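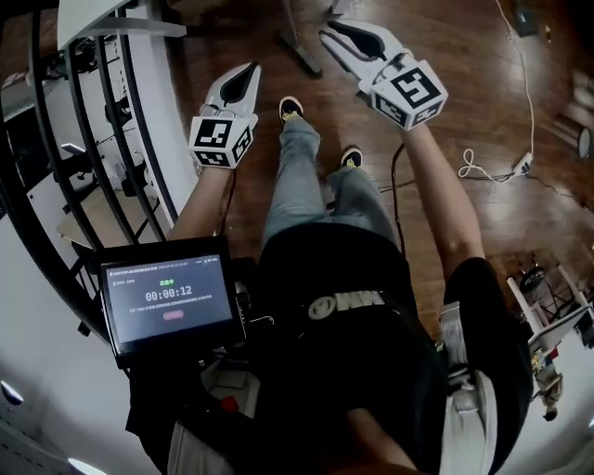

How does the project decide that a recorded demonstration is good enough to train on?

Each recording passes two checks. The first is automatic and rejects any file in which the pose of either gripper is lost for too long, or in which the video and the gripper signals drift apart. The second is a person watching the recording at double speed and marking where the task starts and ends. Files that fail either check are kept but left out of the training set.

Cloneo: progress report to Flandmont, second period

1. Collection

The target for the period was 1000 accepted demonstrations of two-handed household tasks. The target was met in March. Recording is done with the hand-held grippers and the chest-mounted screen, on which the operator starts and stops each take and reads the elapsed time. A take may not exceed 60 seconds. Longer tasks are split at points where both hands are free.

The task list now has 13 entries. Folding and stacking are well covered. Pouring and lid removal are not, and most of the next period's operator hours have been assigned to them.

2. Tracking

Gripper pose is recovered from the printed markers on the cubes at the base of the fingers. Loss of pose was the most frequent cause of rejection. It occurs chiefly when one hand passes in front of the other, and when the operator reaches out to the limit of the arm and tilts the wrist. Operators have been asked to keep both cubes in view while setting up a grasp. Short gaps are filled by interpolation and flagged in the file header, so that they can be excluded at training time if required.

Marker prints become scuffed with use. They are now inspected at the start of each session and replaced when an edge is no longer sharp.

3. Cabling

Two sessions were abandoned after a gripper lead worked out of its connector. The leads are now fixed at the wrist with enough slack for full reach. A wireless version was considered and deferred on grounds of delay and battery weight.

4. Training

The Bender policy was retrained twice on the accepted set. The first run used a uniform mix of tasks and did poorly on lid removal. The second weighted the rarer tasks and improved on it, at a small cost in stacking. Evaluation on the arm consists of 100 trials per task under fixed starting positions. Only the folding and stacking trials are complete, and no overall figure is given in this report.

5. Site

The Chan site has been used for trial recordings only. Its lighting differs from that of the main site and the exposure settings have not been agreed. Data from Chan is stored separately and has not been used in training.

6. Spending and requests

Spending on equipment is within budget. Operator hours are over, owing to the second check described above. We ask Flandmont to approve a transfer from the travel line to the operator line. No change to the end date is requested.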